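Collecting in Ordinary Rooms: A Conversation with the Demonstration Program Lead at Malness

The demonstration program at Malness occupies the second floor of a former insurance office on Stevens Street. The floor has been divided into small furnished rooms: bedrooms, studies, two kitchens and a hallway that serves as an entry. Staff members work through household tasks in these rooms, and the recordings are used to train a learning system intended for general tidying. The Institute Newsletter spoke with the program lead in September about how the work is organized and what has changed in its second year.

The program lead came to Malness from Arkard, where the same type of collection was carried out on a single workbench under fixed lighting. That experience shaped the present approach.

"At Arkard we had very clean examples," the lead said. "Every object started inside a taped square. The system learned the taped square extremely well. When we moved the table to another wall, its performance fell so sharply that we first suspected a fault in the software. We spent most of a week looking for one."

Rooms at Malness are rearranged on a schedule. Furniture is moved, exchanged between rooms or replaced, and a layout is retired after 40 recorded episodes. The program holds 3,000 accepted episodes at present. Asked whether that figure was large enough, the lead declined to treat it as a target.

"People outside the group ask for the number first. I would ask how many different desks are in it. If all of those episodes came from one desk, I would trade them for a much smaller set from many desks. We report both figures to our partners now, and the second one receives more discussion."

Each episode begins with a written instruction, such as "put the mug on the shelf" or "clear the right side of the desk." The instruction is read aloud before recording begins. Operators are asked to complete the task at a natural pace and to avoid correcting small errors of style. A missed grasp is kept in the record if the operator recovers from it.

"That rule was difficult to introduce," the lead said. "Operators take pride in their work, and they wanted to discard anything that looked clumsy. But a system that has seen only perfect grasps does not know what to do after a poor one. We now label recoveries separately, and an operator may not delete an episode. Deletion is done by a reviewer, and the reviewer must enter a reason."

Reviewers reject episodes on several grounds. The most frequent is a mismatch between the instruction and what was done, for example when the instruction names the left side and the object is placed on the right. Others include a view blocked by the operator's own arm and a recording that stops before the object has been released. The software used for review, Conov, was written in-house and presents each episode at double speed, with the instruction held at the top of the screen.

The lead spoke at some length about the choice of objects. Rigid items such as mugs and boxes made up most of the first year's collection. The second year has given more attention to thin and flexible items: paper sleeves, envelopes, cloths and packets.

"A mug has a handle and a rim. There are only so many sensible ways to take hold of it," the lead said. "A paper packet lying on a desk is another matter. One end may curl up and offer you something to grip, and the rest may be flat against the surface. Our operators slide it to the edge, or pinch the raised end, or press down and drag. We want all of those methods represented, and we do not tell the operators which one to prefer."

Printed patterns are also chosen deliberately. Early models tended to confuse a strong pattern with the outline of the object that carried it, and plain packaging in the collection did nothing to reveal the problem.

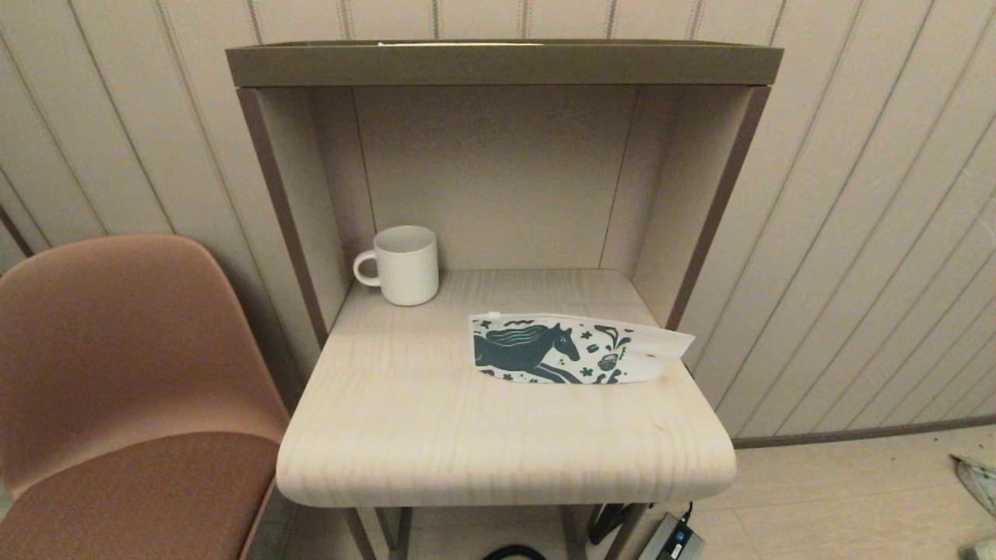
A desk layout in one of the study rooms, with a ribbed white mug and a horse-print paper packet on the desktop.

The question of background clutter has been debated within the group. Cables, chairs and packaging are present in most homes, and the lead's position is that they should be present in the recordings as well. Some colleagues would prefer tidier rooms, which make labeling faster.

"I understand the argument, and the labeling cost is real. We settled on a compromise. Anything that could cause a person to trip is moved out of the walking path. Everything else may stay where it is, and the labelers mark only the objects named in the instruction."

Shifts in the rooms are limited to 4 hours, with a break at the midpoint. The limit was adopted after reviewers found that rejected episodes were concentrated toward the end of longer sessions. Operators also rotate between rooms, so that no layout carries the habits of one person.

On Tuesday mornings the operators and reviewers meet to watch a selection of disputed episodes together. The lead regards this meeting as the most useful hour of the week. Several instructions have been rewritten as a result, among them "straighten the desk," which 3 operators had understood in three different ways.

Asked about plans for the coming year, the lead mentioned drawers, which the program has so far avoided, and a second site with older furniture and poorer lighting.

"We have been fortunate in our windows," the lead said. "I would like to see what the system makes of a dim room in the late afternoon. I expect it will do badly, and then we will know what to collect."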